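Two days at Dilcombe with a car that wanted to go straight on

10/9/19

I got home from Dilcombe last night and unpacked most of the van this morning, so I want to get this down before I forget which run was which. My notes from April were useless by the time I needed them because I had written "better" next to four different setups.

For anyone new, I run an old front-engined sports racer in the Brostberg club endurance series. It is a two-driver car. Ekkachai Rungrueang shares it with me and is a bit quicker than I am in the wet and in traffic. On a clear dry lap there isn't much between us. The series runs two-hour races with one compulsory stop, and the last round of the year is at Wurimstead.

The trouble all season has been understeer. It shows up in the long, medium-speed corners, after I have come off the brake and before I can get back to power. The car takes the first part of the turn well enough and then the nose just drifts out. You wait, and you wait some more, and by then the exit is gone. At the last round we also wore the outside shoulder of the left front down to almost nothing in one stint, and we had to drive the second half of the race looking after it. We finished, but well back from where we started.

So we booked the open test at Dilcombe. Day one was meant to be baseline runs and suspension, and day two was meant to be a full race stint for each of us on used tires.

We started with the car exactly as it came off the truck after the last race. I did a warm-up run and then a timed run, came in, took tire temperatures across the tread, and did the same again to make sure the numbers repeated. They did. The outside of the left front was far hotter than the inside, and the rears were nearly even all the way across. That told us what we already suspected, which was that the front was rolling onto its shoulder and the rear was hardly being asked to do anything.

The first change was more negative camber at the front. We had been cautious there, for braking, and I think too cautious. It helped the temperatures right away. It helped the feel only a little. Braking was fine, so that worry can go away.

The second change was the front bar. I know the textbook answer is to soften the front bar if you want more front grip, and that is what we did first. The car felt lazy. It took longer to settle on the way in, and I found I was turning the wheel earlier to make up for it, which just gave me a longer wait in the middle. Lap time was slightly worse. We put the front bar back where it was and went stiffer at the rear instead. That was the first change of the day I could feel before the first corner was over.

Ekkachai took it out after lunch and came back saying the same thing, except he thought the rear was now a little nervous over the bump before the chicane. I had not noticed it. I went out again and tried to notice it, and he was right. We took some rebound out of the rear dampers, and it calmed down enough that neither of us had anything more to say about it.

I had also borrowed a set of softer front springs from Pintér and we ran out of time to try them. They are still in the box. I would like to try them, but I don't want to do it for the first time at a race weekend.

Day two was the long runs. Fuel load was full at the start, used fronts from the last round on one side of the garage in case we needed them, and a set with one short stint on them on the car. I went first. The plan was to drive at race pace and not react to anything, and to radio in the times I felt the balance change. It started to push a little once the fuel load had come down, but it was a small amount and it stayed there. In the old setup it would get worse every lap until I gave up on the fast line.

Ekkachai's stint was much the same. He was more consistent than I was, and his best laps came late. When we took the tires off, the left front had worn across most of the tread. There was still more wear at the shoulder than anywhere else, but it looked like a tire that could do a full stint with somebody leaning on it.

Engine was no trouble at all. The logger shows 2802 for total miles on the rebuild now, so it is due for a check over the winter, but the oil was clean and leak-down was even. I am going to leave it alone until after Wurimstead. We did find a cracked bracket on the rear brake duct, and I will weld that this week.

One other thing from the test. Our practice stops were poor. The driver change is fine, but we lost time on the belts both ways because the shoulder straps fall behind the seat as soon as the first driver gets out. I have seen people use elastic cords clipped to the cage to hold the straps out to the side. We will rig something like that up and practice it in the garage at home until it is boring.

The setup sheet we will take to Wurimstead is the one we finished day two with. The track has fewer long corners than Dilcombe and one very heavy braking zone, so I may take back a little of the front camber if the inside edges look hot after practice. Other than that I plan to leave it alone.

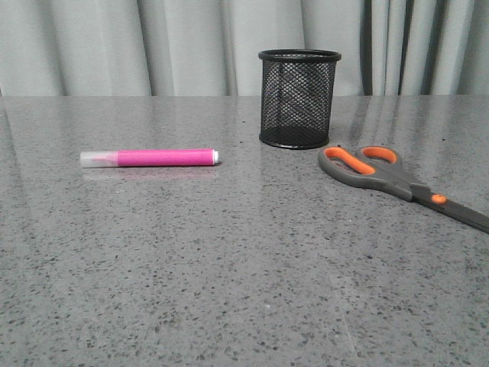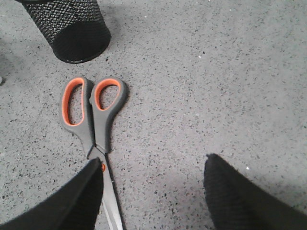

Waraporn Chantharasri wrote in to say that she would be careful with the stiffer rear bar at Wurimstead if it rains, as the exit of the last turn is off camber and the rear goes away there with very little warning. She ran a similar car there for two seasons and ended up disconnecting the rear bar completely in the wet, then putting it back on full stiff once there was a dry line. She also thinks the Pintér springs are worth trying in Friday-style open practice if there is a spare session, provided we corner-weight the car again afterward and mark the perches so we can get back to where we started.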